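Ticket 301 – Network box drops its wired connection
Opened: 10 Oct 2019
Site: Tutham office, back table
Status: Open, waiting on part

Reported problem

The small Vultar network box loses its wired link several times a day. The wireless side stays up, but anything that goes through the cable stops until the plug is pulled out and pushed back in. The office has had the box since April and says the first drops came after the tables were moved.

What was checked

Power first. The supply is the one that shipped with the box and the light stayed on through two drops, so power is ruled out.

Logs next. The box recorded 11 link losses in one day, most of them under a minute. No restarts in the same period. Firmware was one version behind and has been updated. The link dropped again that afternoon – no change.

Then the cabling. Unplugged the lead from the box and laid it out on the table to check the plug and the boot. 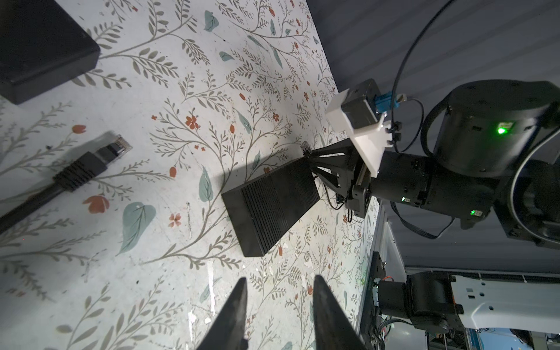 A bent contact or a worn latch would explain a link that comes back when the plug is reseated. The cable tester passed all eight wires with the lead lying still. With the lead flexed close to the boot, one pair failed on three tries out of five. The other end tested fine.

Swapped in a Lacerda patch lead from the spares drawer and ran a ping test to the main switch at the Pornent end of the building. 200 sent, 200 back. Moved the lead around by hand during the second run and got the same result.

Still to do

The spare is too short to reach the wall socket without pulling tight across the walkway, so it can't stay. A longer lead is on order under part line 125. Until it arrives the old one is back in, with the slack taped down near the box so it can't flex.

Please don't set anything on top of the box. The ridges on the top face need to stay clear.

Update, same day, 4:40 pm: no drops logged after the lead was taped. Leaving the ticket open until the new lead is fitted and has run for a full week.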